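Culdale Hand Gripper Set — for school clubs, student teams and competitions

Price per set: 2520
Item number: 2061
In the set: 2 hand-held grippers, marker cubes, slotted charging tray, printed guide for the club leader

The Culdale set is made for student teams who want to teach a robot arm by showing it a task with their own hands. A student holds one gripper in each hand and does the job at a normal table. The recordings can then be used to train the arm later, when the team has access to one. Many clubs share one arm between several groups, so it helps a lot that the students can practice and record without it.

We developed the set together with the student robotics club in Ceston. The club prepares every year for the Flincombe Table Challenge, where the tasks come from the kitchen and the dining table. Food is a good teacher in this work. A slice of cake breaks if you press too much, and fruit slides away if you press from the wrong angle. 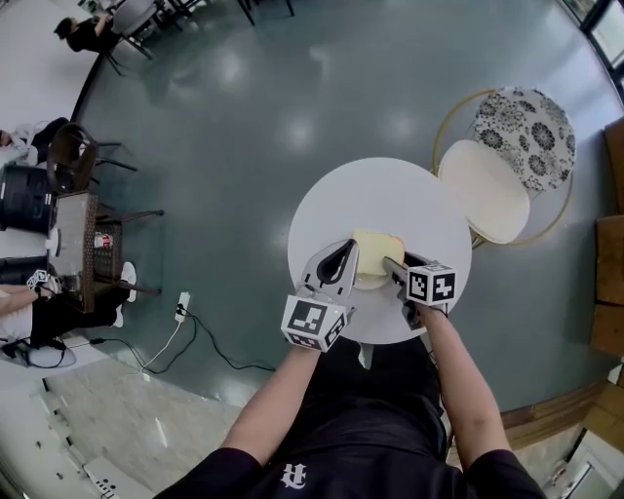
Can two students share one set, with one gripper each?
They can, and for the first lessons we even recommend it. For recordings that will be used in training, one person should hold both grippers. Two people move with different timing, and the arm will have difficulty to learn from it.

What the students learn with it

The guide contains a course for one school term. In the first meetings the students only open and close the fingers, slowly, and learn to approach an object from the side. After this come the lifting tasks, and then the tasks where both hands must work together. The last part is free: the team chooses its own task, writes down the steps, and repeats it until the recordings look similar to each other.

Please plan time for sorting. The Ceston club keeps a notebook with one line for each attempt — who recorded it, what was on the table, and if the attempt was good. We found this so useful that we put an empty version of the page in the back of the guide.

Fingers and pads

The pads are a part that wears with use. They can be changed by the students without special tools, and new ones are sold in pairs under the name Cordier pads.
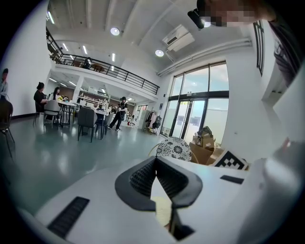

When you change them, always change both pads of the same gripper. An old pad and a new pad do not hold with the same force, and small objects will turn between them. After work with food, take the pads off and clean them with warm water and a little soap. Let them dry completely before you put them back. Do not wash the gripper body under the tap; a damp cloth is enough.

Choosing objects for practice

Begin with something firm and cheap. Apple is a good choice for most groups, and the pieces can be cut in different sizes when the students become more sure. Soft cake we would leave for the second half of the course.

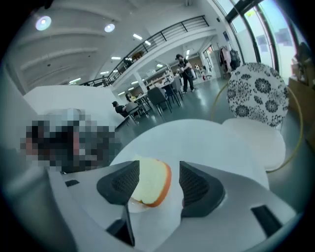 Apple slice held between the two finger pads.

Delivery and orders for schools

Orders from schools and clubs can be paid by invoice. Teams who register for Flincombe should order before the end of February, as the waiting time becomes longer in spring. Replacement pads are normally in stock and are sent separately from the main set.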